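Home | Site Visits | Interviews | Textiles | Handling | Archive

January
By the staff writer, Clekham

A morning at the Lewis workshop: questions for the bench engineer

The open day at the Lewis workshop in Clekham began at 9:30 with coffee and a safety talk and moved quickly to the garment bench. Griltasura, which runs the workshop, had set aside three stations for visitors. Two dealt with carton handling and drew the larger crowd. The third dealt with folding clothes, and its engineer agreed to an interview between runs on condition that the firm's name be used and the engineer's own left out.

The first topic was the bench itself. Visitors tend to look at the arms, the engineer said, and most of the trouble is in what lies under them. "A hard top is bad for cloth work. The garment slides when one side is pulled, and the tip makes a noise when it touches down, which tells you it is already pressing too hard. A soft cover gives you a little drag and a little depth."

The cover at Clekham is gray with a fine speckled weave. It is replaced when the drag changes, and the engineer judges this by pulling a test swatch across it with a spring scale. The present one had done 1,869 cycles by the morning of the visit. Marks on the cover are tolerated. "A smudge has no effect on the pull. A worn patch does."

Gray was chosen after a trial with a white cover, on which pale shirts were hard to separate from the background. The same trial ruled out anything glossy.

The engineer was asked what a run looks like before any cloth is brought in. The arms go to a start pose with the fingers open, and the wrist view is checked against a stored one. If the two tips do not sit at the same height in that view, the run is not started. "You want them level and you want the gap clear. If one tip is low, it will plow into the cover while the other one is still in the air, and the pick fails on that side every time."

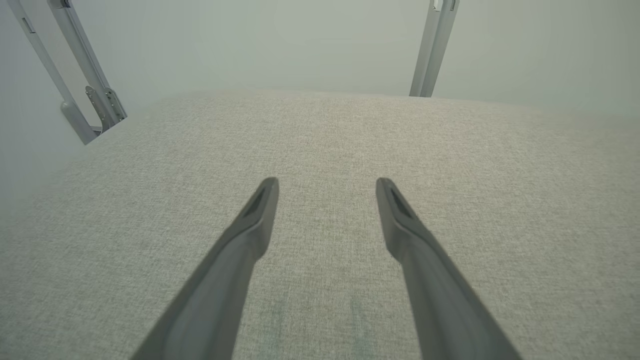 Picking up a single layer

The hardest step, in the engineer's account, is taking hold of one layer of fabric and leaving the next one where it is. The fingers close from the sides, so the cloth has to be raised into a small ridge first. The tips are set down on either side of the chosen spot, pressed lightly, and drawn together. Knit fabrics form a ridge easily. Smooth woven linings often do not, and the tips pass over them.

Of 383 single-layer picks logged in the month before the open day, 214 succeeded on the first attempt. The engineer did not regard the figure as poor. "Second attempts are cheap. A second attempt costs a few seconds. Picking two layers and not knowing it costs you the whole garment, and you find out at the end." For that reason the routine prefers a light pinch that may miss.

Pants were described as easier than hooded tops and harder than towels. A pair is brought leg to leg first, which leaves a long narrow bundle, and the bundle is then shortened. The waist end is thicker and holds its shape; the ankles wander. Contrasting panels help a person watching the bench to see which way a leg has turned. Whether they help the software was a question the engineer declined to answer in detail, saying only that solid colors had given more trouble than trimmed ones.

Two arms are used, one for each end of the garment. The engineer was asked whether one would do. "For a towel, yes. For anything with legs, you spend your time walking from one end to the other, and the end you left has moved by the time you come back."

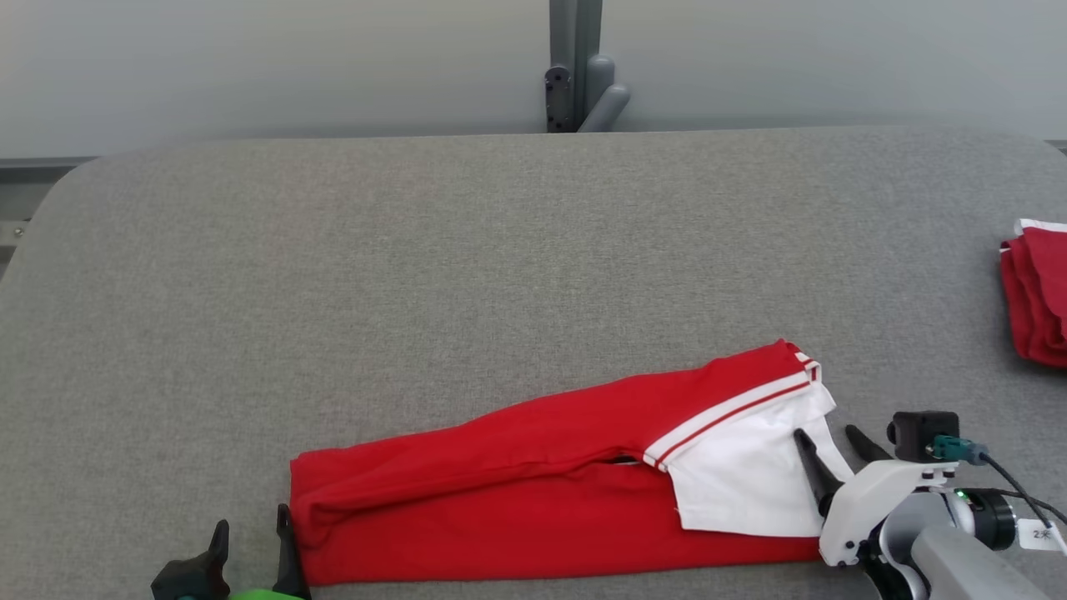 Red track pants on the folding bench, with the right-hand fingers open at the white panel.

The discussion then turned to speed, a subject the visitors raised several times during the morning. The engineer gave 87 seconds as the current average for a pair of pants, start pose to start pose, and said that a trained person would do it in a small fraction of that. Griltasura has no plan to quote a faster time this year. The work now is on repeatability, under a project called Fostamska, and the measure used there is the width of the finished stack. A stack that varies too much will not go into a mailing sleeve.

Asked about maintenance, the engineer listed finger pads first, cables second, and the bench cover third. Pads are wiped at the start of each shift, as lint builds up on them and lowers the grip. Cables near the wrist are checked by hand through the full range of motion. The frame behind the bench is checked for loose bolts once a week.

Visitors with their own garments were invited to leave them at the front desk for a later trial. The engineer asked for nothing with drawstrings.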